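Handheld gripper demos vs teleop for handle tasks
Learning from Demonstration board

jhshin
September 18, 2018
We finished the first round of the Ramix comparison. Same task both ways: grab a curved metal handle and turn it. One policy was trained on 100 demos from the handheld gripper, the other on 100 demos from teleop. Each got 14 test trials. The handheld policy finished all but 3. Teleop finished fewer than half.

The handheld demos also took a lot less time to collect. I think people just move more naturally with the tool in their hand.
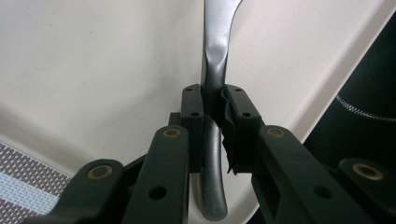 We kept the finger geometry the same on the arm, so the only thing that changes at test time is what's holding the gripper. No retargeting step. Da-eun Joo is writing up the details.

kwak_jd
14 trials on one handle is thin. I'd want more handles before I believed the gap. Also, who did the teleop? If they were new to it, you measured practice.

jhshin
Two people, both had used the rig since February. Fair point on the handles. We have more on order.

moonsb
What are you using on the pads? Smooth metal slips on us constantly. We recorded 259 demos and threw out a big chunk for that.

jhshin
Rubber on the inside faces. It wears, so check it between sessions.

kwak_jd
Then pad wear is another variable. Did both policies get tested on fresh pads?

jhshin
Teleop went second, same pads. I'll rerun it with new ones and post the numbers.

moonsb
Please post the failures too, with where it grabbed the handle.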